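Brudham Depot: Periodic Inspection of Means of Escape, Fire Doors and Stored Goods
Checklist and inspector's comments

Premises: Brudham Depot, main building and yard
Occupier: Mistora
Inspection carried out by: Indrek Navickas, for Navickas Inspections
Accompanied by: Teodoro Mateos, depot manager
Date of inspection: 27 Jul 2024
Previous inspection: May, same year
Report reference: 602

Marking used in the checklist
S -- satisfactory on the day
A -- attention needed, to be dealt with before the next inspection
U -- urgent, to be dealt with within seven days
N -- not applicable, or not inspected (see comment)

The marks refer to the condition of each item at the time it was examined. They do not replace the occupier's own weekly and monthly checks, and they do not amount to a fire risk assessment. The existing assessment was made available and has been read alongside this checklist.

Section 1. Escape routes

1.1 Main corridor, ground floor, clear for its full width: S
Comment: The clear width was measured at three points and was at or above 120 cm at each. The trolley noted in May has been removed and a marked bay provided for it beside the goods entrance.

1.2 Rear corridor, ground floor, clear for its full width: A
Comment: Flattened cardboard was stacked against the left-hand wall between the packing room and the rear exit. Mr Mateos had it taken away during the visit. The mark stands, as the same point was raised in May and the occupier's weekly sheets make no mention of it in the period between.

1.3 Staircase A, treads, nosings and handrails: S

1.4 Staircase B, treads, nosings and handrails: A
Comment: The nosing on the fourth tread from the bottom has lifted at one end. It should be refixed with screws. Adhesive alone was used last time and has failed. The handrail is sound.

1.5 Space beneath both staircases free of storage: S
Comment: The cupboard under staircase B is now locked and empty. The key is held in the office.

1.6 External escape route from rear exit to assembly point: U
Comment: The gate at the end of the side passage was fastened with a chain and padlock. It was explained that this had been done after a theft from the yard. A gate on an escape route must open from the inside without a key whenever anyone is in the building. A push pad fitting with a guard plate would meet both needs. Until it is fitted the chain must be taken off before the building is opened each morning, and the person doing so should sign for it.

1.7 Assembly point signed and free of parked vehicles: S

Section 2. Fire doors

All fire doors on the occupier's schedule, 46 in number, were opened and closed at least once. Only doors with a comment are listed individually; the remainder are marked S.

2.1 Door G4, rear corridor: A
Comment: The gap at the head exceeds 4 mm on the closing side. The hinges are tight, so the leaf has probably dropped through wear in the pins. A competent joiner should look at it.

2.2 Door G9, packing room: U
Comment: Held open with a wooden wedge on arrival. The wedge was removed and the door then closed fully into the frame, so the closer is working. If the door has to stand open in working hours, a hold-open device linked to the alarm should be installed. Wedges should be collected up and disposed of throughout the building.

2.3 Door F2, first-floor lobby: A
Comment: Smoke seal painted over along most of its length. Replace the seal; do not try to scrape it clean.

2.4 Door F7, first-floor store: A
Comment: Closer arm disconnected. Refit and adjust so that the door latches from any angle of opening.

2.5 Door F11, archive: N
Comment: Could be opened and closed, but the hinge side was hidden by a cabinet and could not be examined. To be seen at the next visit.

2.6 Signs on fire doors ("Fire door keep shut" or equivalent): A
Comment: Missing from G4 and F2. The signs on the plant room door are on the outside face only.

Section 3. Alarm, lighting and equipment

3.1 Alarm panel showing normal condition: S

3.2 Weekly call point test recorded: A
Comment: The log is complete up to the end of May. After that there are two weeks with no entry and one entry without initials. A different call point should be used each week in rotation; for a run of five weeks the same one was used.

3.3 Alarm audible in all occupied areas: S
Comment: Tested with the packing line running. The sounder in the first-floor store is faint with the door closed but can be heard.

3.4 Emergency lighting, monthly function test recorded: S

3.5 Emergency lighting, visual condition: A
Comment: The fitting over the landing of staircase A has a cracked cover. The fitting beside the rear exit shows no charge indicator.

3.6 Extinguishers in place, in date, pins and seals intact: S
Comment: One water extinguisher in the rear corridor was standing on the floor below its bracket. It was rehung during the visit.

3.7 Extinguishers suited to the risks near them: A
Comment: The electrical switch room has a water extinguisher immediately outside and nothing else within easy reach. A carbon dioxide extinguisher should be provided.

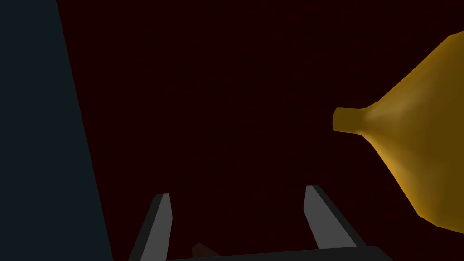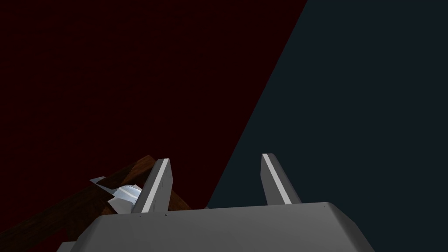

Section 4. Stored goods and housekeeping

4.1 Goods stacked safely and within marked areas: A
Comment: The main store is much improved. Yellow floor lines have been repainted and are being kept to, apart from the bay nearest the goods lift, where pallets stood over the line on both sides. Pallets should not be placed there overnight, when the store is unlit.

4.2 Clearance beneath sprinkler heads and detectors: S
Comment: The occupier has painted a line on the rack uprights to show the limit of stacking. This is a good arrangement and should be copied in the first-floor store.

4.3 Racking, visible damage: A
Comment: Two uprights in aisle C are dented at low level, most likely from truck forks. The dents are shallow, but the bays should be offloaded and assessed by the racking supplier, Stisano, before they are used again. Warning tape had been put across both bays by the time the inspection ended.

4.4 Racking, load notices: A
Comment: The notice at the end of aisle A could not be read. The notices for aisles B and D are in order. The notice for aisle C gives a figure for a beam spacing that is no longer used and must be replaced once Stisano has confirmed the present loading.

4.5 Flammable liquids: S
Comment: Kept in the metal cabinet provided. The occupier's own limit of 200 litres was not exceeded. The contents list on the cabinet door was up to date, and the tray at the bottom was clean.

4.6 Waste and packing materials: A
Comment: Two wheeled bins stood directly against the rear wall of the building, beneath a window. They should be moved to the compound by the boundary fence and their lids locked at the end of the day. Mr Mateos pointed out that the compound floods at one corner after heavy rain. The drain there should be cleared, and the bins should go to the higher end in the meantime.

4.7 Electrical leads and chargers: A
Comment: An extension lead in the packing room was plugged into another extension lead. One of these must go, and a permanent socket would be the better answer. Truck charging takes place in the correct bay, with nothing stored near the chargers.

4.8 Portable heaters: N
Comment: None in use at this time of year. Three are kept in the first-floor store and should be tested before they are brought out in the autumn.

Section 5. People and records

5.1 Fire wardens appointed for all working shifts: A
Comment: The early shift has had no trained warden since a member of staff moved to another site. A name should be put forward and training booked. Until then a warden from the day shift should cover, by agreement.

5.2 Evacuation drill in the last six months: S
Comment: The record gives the time taken and the exit used by each group. It does not say whether the visitors' book was brought out. The next record should include this.

5.3 New starters given fire instruction on first day: S

5.4 Agency staff given the same instruction: A
Comment: Instruction is given, but no record is kept where the person stays less than a week. A signature on the induction sheet is enough.

5.5 Personal evacuation plans where needed: S
Comment: Two plans were seen. Both had been reviewed following the change of office on the first floor.

5.6 Contractors' permits for hot work: A
Comment: The permit for the recent roof repair shows the start time only. The check one hour after work has ended must be written down and signed, even if the occupier is satisfied that it was done.

Section 6. Actions required

Urgent, within seven days:
Side passage gate, chain and padlock (1.6)
Door G9, wedge (2.2)

Before the next inspection:
All items marked A in sections 1 to 5. For the racking in aisle C (4.3), the bays are to stay empty until written confirmation has been received from Stisano, however long that takes.

The occupier is asked to return a signed copy of this section, with the date on which each action was completed and the initials of the person who checked it. Photographs of finished work are welcome but will not be accepted in place of a signature.

General comment
The depot is tidier than it was in May and the staff spoken to knew where their nearest exit was and where to assemble. Most of the points above are small. The concern is with those that have come up twice, namely the rear corridor and the gaps in the alarm log, and it is suggested that both be added to the shift handover sheet so that they are looked at daily. The office should also decide who deputises for Mr Mateos on these matters when he is on leave -- at present the weekly sheets simply stop.

Inspected by: Indrek Navickas
Received for the occupier by: Teodoro Mateos
Copies: depot office; Mistora, property records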